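Wallmont two-arm packing cell -- questions we keep getting

Put together by Maritza Tamayo, trials desk. Last tidied in December. If yours isn't on here, ask and we'll add it.

What is it, in one line?
Two arms, one worktop, one controller. You show it a job by hand, it learns the job. Sold by Drultis, run on trial from our Skosham unit.

What sort of jobs?
Small handling. Filling bags, emptying bags, sorting drinks, moving things from one side to the other. Not palletising, not anything heavy. Most people who ring us want gift bags or hamper packing, so that's what we spend the most time on.

Do I need trays or fixtures?
No. Soft and floppy containers are allowed, handles and all. You do want the opening facing up. If a bag sags shut we suggest a card insert -- cheap and it saves a lot of swearing.
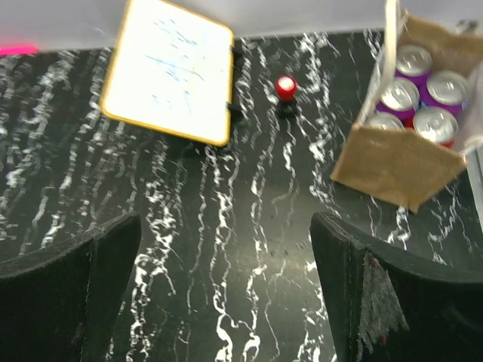

Drinks cans in the bag, seen from the wrist camera.

How many cameras?
Depends on the kit. Standard trial has a fixed view of the whole worktop plus one at the wrist. The wrist view is the one that matters for close work like can rims and handles. Fixed view is for where everything is.

Does the worktop have to be plain?
No, and we'd rather you didn't change yours for the trial. Busy patterns are fine in our experience. Shiny ones need a bit more care with the lights. Bülent Uçar does the lighting visit and will move lamps before he asks you to move anything else.

Can other stuff be left on the table?
Yes within reason. Leave what would normally be there. If you clear everything away for the teaching session and then put it all back on Monday, don't be suprised if the results drop.

How long does teaching take?
One session for a simple job, 2 for anything with handles. A session is a morning. We start at 9.30, please have someone there who does the job now, not just their manager. 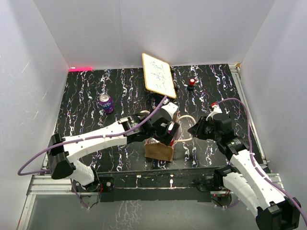
Do both arms always work together?
Only if the job wants it. You can teach one arm to steady and the other to pick, or have them take turns. They share a controller so each knows where the other is. Single-arm kit is available, ask for the Bensaid option, same gripper, less bench space.

Will it crush a can?
Grip force is set per job. Full cans are forgiving. Empties less so, tell us up front if yours are empties and we'll start low and work up.

What happens to the cables?
Ours run along the outside of the arms so you can get at them. Needs a bit of slack at the elbow. Check the ties once a week, takes a minute. Don't pull them tight, that's how you lose a connector.

Do the gripper fingers wear out?
Yes. They're a consumable. They scuff first, then lose grip. Spare pair comes in the box, further pairs are part no. 2434 (standard) or 2462 (long). Swap is two screws each side, no recalibration on the standard ones. Long ones do need it.

What does the trial cost?
£271 a week, delivery and the first teaching session included. Comes off the price if you buy.

Who owns the recordings?
You do. We keep a copy for the lenght of the trial for fault finding, then it's wiped. Zerrin Başaran handles the paperwork if your IT people want it in writing -- they usualy do.

Is it safe to stand next to?
Keep hands out while it's running, stop button within reach, side walls stay on. Full risk sheet comes with the quote. Read it before we turn up please.

It's stopped and the arms are just hanging there. Now what?
Hit stop, wait for the arms to settle, power off at the controller. Don't shove them back by hand with the power on. Then ring Kadir Güneş on the support line, weekdays till 5. Have the last job name ready.

Can I see one before I book?
Yes, Skosham, by appointment. Bring your own bags and products, more use to you than watching ours.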